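The Short I Can't Stop Thinking About

The kettle's on, the dog is finally asleep, and I've got the whole evening to bang on about a little animated film that most of you will never have heard of. You know how I get after a festival. My ears are still ringing from the bar downstairs and my tote bag has a program in it with coffee on every second page.
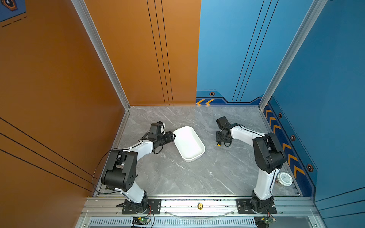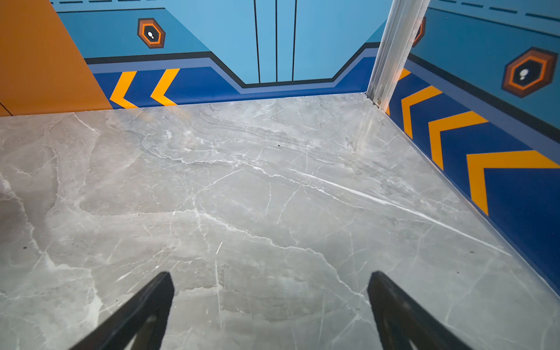
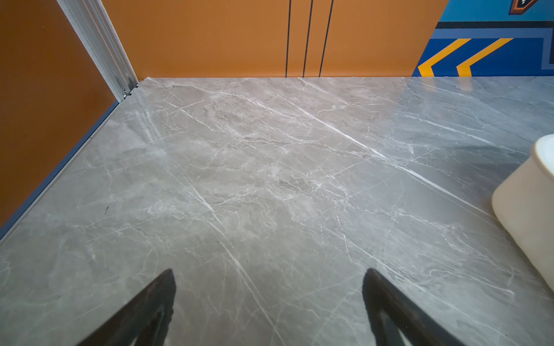

So, the festival. It was the November one in Tatura, in the old hall, which seats 336 people if you count the balcony, and I always count the balcony because that's where I sit. The chairs up there are terrible. They tip you forward a bit, so by the third session you feel like you're about to be poured onto the people below. But the view is lovely and you can eat a sausage roll without anyone giving you a look.

I went for the feature, to be fair. I had my ticket for months. The feature was fine! Nice colours, a bit long, a talking possum I could have done without. I'd give it a solid pass and I'd probably watch it again on a plane.

What got me was the short before it. It's called Leten, it's stop motion, and it runs for not much longer than it takes to boil an egg. An old ferry goes back and forth across a lake, carrying fewer and fewer passengers each time, and the ferry operator (a small knitted fellow with a felt hat) keeps setting out the same number of cups of tea. That's it. That's the whole film. I was a puddle.

I've tried describing it to people at work since and they all nod politely. It's hard to sell a knitted man and some cups. But the way he moves! There's a moment where he picks up a cup to put it away, stops, and puts it back down on the tray, and his hand stays on it a fraction too long. Somebody stood in a cold shed and nudged that hand a hair at a time to make that pause. I keep thinking about that person and hoping they had a heater.

After the session there was a talk with the studio, a tiny outfit called Eder, and I nearly skipped it because the bakery across the road shuts early. Very glad I didn't. They were shy, the lot of them, and they'd brought the ferry along in a fruit box lined with a towel. It was smaller than I'd pictured. You could have sat it on a dinner plate.

They told us the film has 401 shots that they kept and a great many they didn't, which seemed like a ridiculous number to me for something so short, and the woman beside me said "four hundred and one?" out loud in exactly the voice I was using in my head. A lot of them are on screen for barely a blink. Most of the lake ones are, apparently. The light on the water changes all the way through, and you don't notice it happening, you only notice that by the end it's evening.

Now the water. I'd assumed it was done on a computer, the way nearly all water is these days, and I was ready to be fine about that. I'm not one of those people who thinks everything digital is cheating. Some of my favourite effects of the last ten years have been digital and I'd have had no idea if I hadn't read about it afterwards. But the lake in Leten is cling wrap. Cling wrap over painted board, with hair gel in the creases, and they'd shift it a tiny bit for each frame. Somebody asked how many rolls they went through and they just laughed and looked at the floor.

The fog is the one thing they did on a computer. They tried cotton wool first (it looked like cotton wool), then they tried a smoke machine, which is hopeless for stop motion when you think about it — the smoke won't sit still while you go and move a knitted man's elbow. So the fog got added later with a program called Skadeck, which I'd never heard of and which one of them described as "grumpy but loyal". I wrote that down. I'd like it on a mug.

And you can't tell! Or I couldn't. The fog slides in behind the ferry and around the little lamp, and the lamp goes soft and yellow at the edges, and I just believed it. This is what I always want to say when people start up with the old argument about real effects against computer ones. I don't care which drawer it came out of. I care whether my chest goes tight when the ferry disappears.

My brother-in-law disagrees with me on this, loudly, every Christmas. He'll tell you everything went downhill once they stopped blowing up models. I love a blown-up model too, I grew up on them, I had a whole video shelf of dodgy space battles with the strings showing. But I also remember how many of those films were complete rubbish in between the explosions. We forget the rubbish ones. They've all been taped over.

Anyway, back to the hall. Someone down the front asked about the sound and I perked up, because I'd been wondering about it myself. The ferry makes this sighing, creaky noise every time it bumps the jetty, and it's somehow the saddest noise in the world. It's a garden gate. They'd recorded it at the sound person's mum's place and slowed it right down, and then a fortnight later her mum oiled the hinge, so that was the end of that. They had two good takes and had to make them last the whole film. I've been opening my own side gate slowly all week to see if it's got anything to offer. It hasn't. It sounds like a gate.

They took three winters to make it, working around their day jobs. I asked a question myself, in the end, which I never do. I asked whether they'd always known there'd be cups. My voice went a bit wobbly and I had to start again. The answer was no, the cups came late, they were just set dressing on a shelf and one of the animators got bored waiting for paint to dry and started laying them out on the tray. So the best thing in it was an accident, or close to it. I found that very cheering, as a person who has been rewriting the same short story since before the kitchen was painted.

A few practical bits, as I know someone will ask. It isn't online yet. They're still sending it to festivals and a lot of those won't take a film that's already up for anyone to watch, so please don't go writing them cross emails. They did say they'd like to put it up for free when that's all done. I've signed up to their mailing list and I'll post here the minute I hear. If it comes to a hall near you, get there early, because shorts always start while half the audience is still queuing for chips, and in my session people were climbing over each other's knees right through the first crossing.

And take a tissue. I used my scarf.

Next time I'll try to write up the puppet workshop from the second morning, where I made a fox with one leg longer than the other three. He's on the windowsill, leaning on the pepper grinder.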